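Search this guide Go

Towel Folding at Home – Set-Up Guide
Section 4: From Heap to Stack

6 min read

I wrote the first three sections about washing and drying, and I'll admit they were the dull ones. Folding is the part I like! You need a table, a towel and a bit of patience, and once your hands know the order you can do a whole family's worth while the radio is on.

4.1 Getting the table ready

1. Pick a table you can reach across without leaning your stomach on it. Mine at the Clernwood house is square, and I wouldn't go back to a long one.
2. Put down a cloth with some grip if the top is slick. A towel that slides every time you pull a corner will drive you up the wall.
3. Clear everything else off the folding side. Cups especially (I have washed the same towel twice in one morning thanks to a cup of coffee).
4. Wipe the surface and let it dry all the way.

Note: a dark top is kinder to your eyes with pale towels. With navy or black ones, go the other way and lay an old white sheet over the table.

Caution: don't fold a towel that still feels cool in the thick parts. Cool usually means damp, and a damp towel shut up in a closet smells by the end of the week. Give it another turn in the dryer or hang it over a door.

4.2 Finding your way out of the heap

Drop the towel in the middle of the table and leave it however it lands. I used to shake mine out in the air first, and all I got for it was lint on my sweater and one corner on the floor. Now I start with the heap and look for two things – the care tag and a hem. The tag is sewn in near an edge on nearly every towel I own, so when I spot it I know an edge is close by, even if the rest is a knot.

A crumpled tan towel, tag showing:

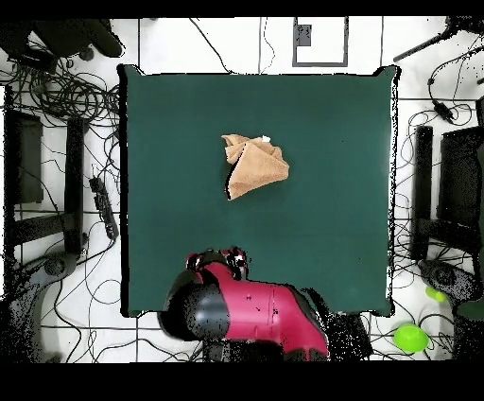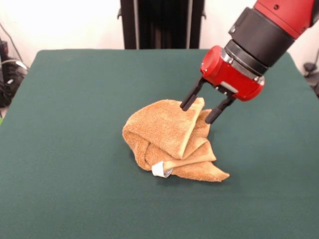
Senad Stoyanova wrote in to disagree with me about the tag. It sits halfway along the side on the Golob bath sheets, the message said, so following it gets you an edge but never a corner, and it's quicker to grab any hem and run your fingers along until it turns. You could also just cut the tags off, Senad added, and be done with the scratchy things.

Fair point on the bath sheets! I've put the hem method in as step 3 below. I still keep my tags on, though, as I can never remember which towels can take a hot wash.

1. Find the tag. Pinch the edge right beside it, and please don't pull on the tag itself. The stitching gives out sooner than you'd think.
2. Lift that edge a few inches and let the loose cloth fall away from it.
3. No tag, or a tag in the middle of a side? Take any bit of hem and slide along it until you reach a corner.
4. Hold the first corner in one hand and follow the short side to the next corner with the other.
5. Raise both corners together, let the towel hang, then lay it down away from you.
6. Smooth from the center out with flat palms. Thick loops like to hold a crease, so go over them twice.

Note: if the towel twists at step 5, one of your corners belongs to the long side. Put it down and go back to step 4. I still do this now and then, mostly when I'm talking.

4.3 The three-part fold

1. Turn the towel so a long side faces you.
2. Fold the near third up over the middle.
3. Bring the far third down on top, hem to fold.
4. Fold the strip in half from left to right, and then in half again.
5. Set it on the stack with the rounded edge facing out.

My Illard linen closet takes a folded towel nicely this way, and the shelves of the Cekidau cabinet in the hall do too. If yours are shallow, stop after the first half-fold and roll the towel up from the short end. It looks a little like a hotel and I'm not sorry.

Caution: don't press down on a stack to squeeze in one more. The bottom towels go flat and take ages to fluff up again, and the one you want is always down there.

4.4 Hand towels and washcloths

Same steps, smaller table. For hand towels I skip the last half-fold, and washcloths just get folded into quarters. I did 106 of them after the October bake sale (everyone brought theirs to my house, don't ask) and by the end I wasn't lining up a single hem. They dried dishes perfectly well.

If a towel has gone stiff, give it a good rub between your hands before you start at 4.2. Stiff ones won't lie flat however nicely you smooth them, and Section 5 covers what to do with those in the wash.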